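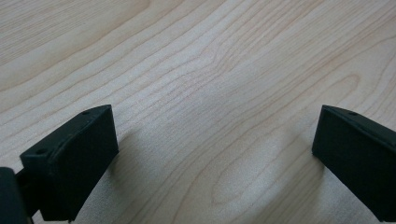 **How often does an oiled timber tabletop need a fresh coat?**

A dining or work table in daily use needs one maintenance coat a year. A full sand-back is only required when the finish has worn through in patches or water has turned the grain grey.

The rest of this page covers the maintenance coat first, then the full sand-back. It assumes a hardwax oil. If the existing finish is polyurethane or lacquer, none of it applies until that finish has been stripped completely.

## Checking what is on the table

Put a teaspoon of water on the surface near the centre and another near an edge that gets a lot of use. Leave both for ten minutes.

- Water stays beaded in both spots: the finish is intact. Clean it and leave it alone.
- Water flattens but leaves no mark when wiped: maintenance coat.
- Water soaks in and darkens the timber: sand back that area at minimum, and preferably the whole top.

To tell oil from lacquer, rub an out-of-the-way spot on the underside with a cotton bud dipped in methylated spirits. Shellac goes tacky within a minute or so. Polyurethane shows no change, and a fingernail pressed into a chipped edge will often lift a clear flake. Oil does neither. Veneered tops can be oiled, but the veneer may be as thin as half a millimetre, so skip the coarse grits.

## Materials

- Hardwax oil, matt or satin. I use Fletis matt, clear. The white-tinted version keeps pale timber pale but shows overlaps.
- White non-abrasive pad, plus one grey pad for the maintenance coat
- Abrasive discs: 80, 120 and 150 grit
- Random orbital sander with extraction (mine is a Venter, 125 mm pad)
- Lint-free cotton cloths, at least six
- Vacuum with a brush head
- Metal bucket with water, for used cloths

Do not go finer than 150 grit unless the tin says so. A burnished surface takes up less oil and the coat wears off sooner.

## Maintenance coat

1. Wash the top with a pH-neutral soap, well diluted. Wring the cloth out hard. Let it dry overnight.
2. Go over the whole surface with the grey pad, by hand, along the grain. Light pressure.
3. Vacuum, then wipe with a barely damp cloth.
4. Stir the oil. Do not shake it. The matting agent settles, and the bottom centimetre of an unstirred tin will dry glossier or cloudier than the top.
5. Pour a small amount on the table and spread it with the white pad. My own top is a Dokby, 830 mm wide, and a tablespoon covers a strip across the full width as long as my forearm.
6. Wait ten minutes, then buff with a clean cloth until the surface no longer feels slick.
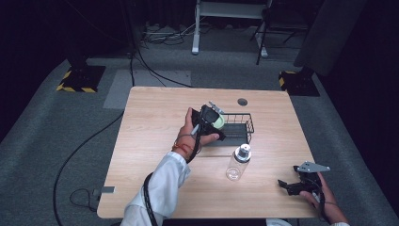

Keep the buffing cloth moving and turn it to a dry face often. Excess oil left on the surface does not cure properly – it forms a soft skin that picks up dust and prints. If a patch is still tacky the next morning, rub it with a white pad carrying a few drops of fresh oil, which softens the skin, and buff again.

## Full sand-back

Remove the top from the legs if you can. Mark the underside with pencil so the screws go back in their original holes.

Start with 80 grit only if there are grey patches or scratches you can catch with a nail. Otherwise start at 120. Scribble lightly over the surface in pencil before each grit and sand until the marks have gone. Move the sander slowly, a hand's length every few seconds, and keep the pad flat. Tilting it to chase a stain leaves a dish that will show in low light.

On a variable-speed machine, set the dial to the middle. My Venter slows to 4,000 orbits per minute on its lowest setting, and I use that for edges and corners only.

After 120, wipe the surface with a damp cloth to raise the grain and let it dry for two hours. Finish with 150. Vacuum in both directions.

Apply two thin coats using steps 4 to 6 above, with an overnight gap. Do not sand between coats unless the surface feels rough, in which case one pass with the white pad is enough.

## Temperature and curing

Work between 15 and 25 degrees. Above 29 the oil starts to grab before it can be spread evenly; in an Australian summer, start early or wait for March. High humidity slows curing more than cold does. Lautaro Quiroga, who checked this page for me, oiled a bench at 93 per cent humidity and had to wait five days before it stopped marking.

| Stage | Wait |
|---|---|
| Light use, no liquids | 24 hours |
| Plates and cups | 3 days |
| Rugs, mats, table cloths | 10 days |
| Washing with soap | 14 days |

## Used cloths

Oil-soaked cloths can self-heat and catch fire. Submerge them in the bucket as soon as you finish, or spread them flat outdoors, single layer, until stiff. Never ball them up in a bin. The same goes for the pads and the contents of the sander's dust bag.

Wipe the rim of the tin before closing it. A part-used tin keeps for a year or so; if a skin has formed, cut it out whole and strain what is left through a stocking.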